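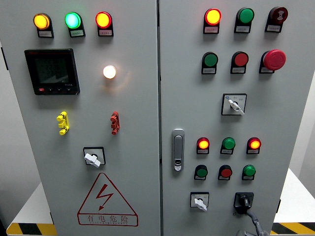

Chang-ho Yeon asks why the Urley County recall petition was returned when it had more names on it than the charter requires. The count was never the problem. Thread on what the clerk's letter says.

1/ The charter sets the threshold for a commissioner recall at 1799 valid signatures. The petitioners turned in more than that. "Valid" is the operative word, and section 3 defines it.

2/ Under section 3, every sheet has to carry the full statement of grounds, word for word as filed. The sheets circulated in Pudness carried a shortened version. The clerk rejected those sheets whole, without checking individual names.

3/ The shortened version drops one clause, the one alleging that the commissioner voted on the Kofler contract without filing a disclosure. That clause is the only specific act named in the petition. The rest is general language about fitness for office. 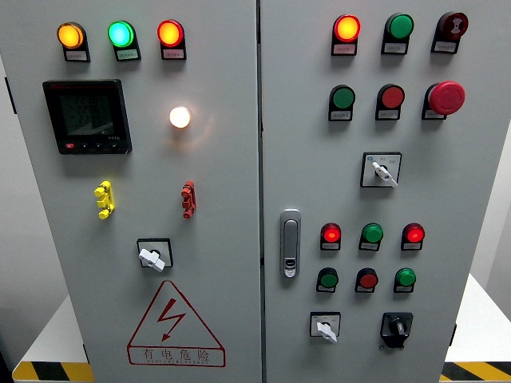

COUNTY GOVERNMENT / RECALL PROCEDURE

4/ Can the sheets be fixed? No. The charter allows a signer to correct an address or a date. It has no process for changing the grounds after someone has signed. Those voters would have to sign again on a new sheet.

5/ The petitioners have 30 days from the date of the letter to file a supplement. New signatures count toward the same threshold, and the sheets already accepted stay accepted.

6/ The clerk's letter is dated March 2024 and cites the charter as amended last August. Several people are quoting the old text, which let the clerk accept "substantially similar" wording. The amendment took that phrase out.

7/ On the Kofler contract itself: it covers maintenance at the Vosard pumping station. The vote was 3 to 2. Whether a disclosure was owed depends on the ethics code, which the recall petition can't settle. The ethics complaint is a separate filing and is still open.

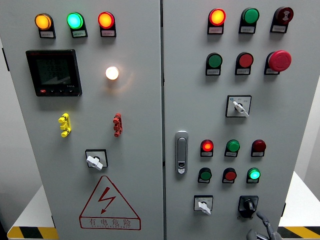 8/ Next step for anyone who signed in Pudness: ask the clerk's office whether your sheet was accepted. They will look it up by sheet number or by name. If it was rejected, signing the supplement does not count as a duplicate.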